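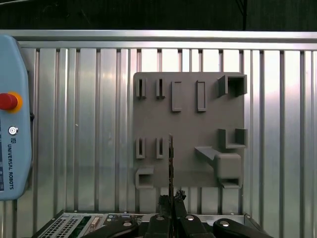
Leltonance: Printable Workshop Holders

Leltonance is a set of 177 models for holding hand tools on a wall or bench. The files are plain STL, with the source for each part in the folder next to it. Wilma Cairns maintains the set.

Folders

stl – ready to slice
source – editable parts, named the same as the STL
lists – one CSV per release with part name, outer size and print time

Sizes are in millimeters. Print times come from the Fluno slicer profile in the lists folder and will differ on other machines.
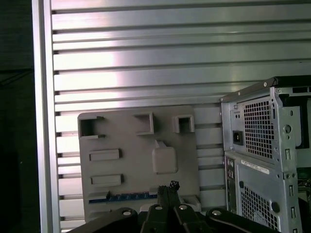

Printing

Use a 0.4 mm nozzle and 0.2 mm layers. Most parts need no supports. The six deep pockets in the Mansour group do, and their names end in _s. Nothing in the set is longer than 200 mm on any side.

PLA is fine indoors. It goes soft near 60 C, so print in PETG for a garage or a car.

Known problems

The Donine slots came out tight in releases before February. Delete old copies and print again, or open them up with a file.

Part names with spaces fail in the CSV import on some systems – replace the spaces with underscores.

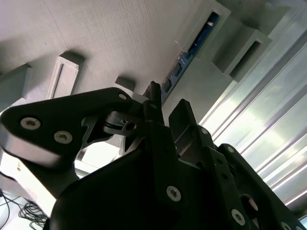
Load ratings are missing for more than 70 parts. Test these with a low shelf under them before you trust them with anything heavy.

License

CC BY 4.0. Credit the set by name.

Last updated 26 Nov 2022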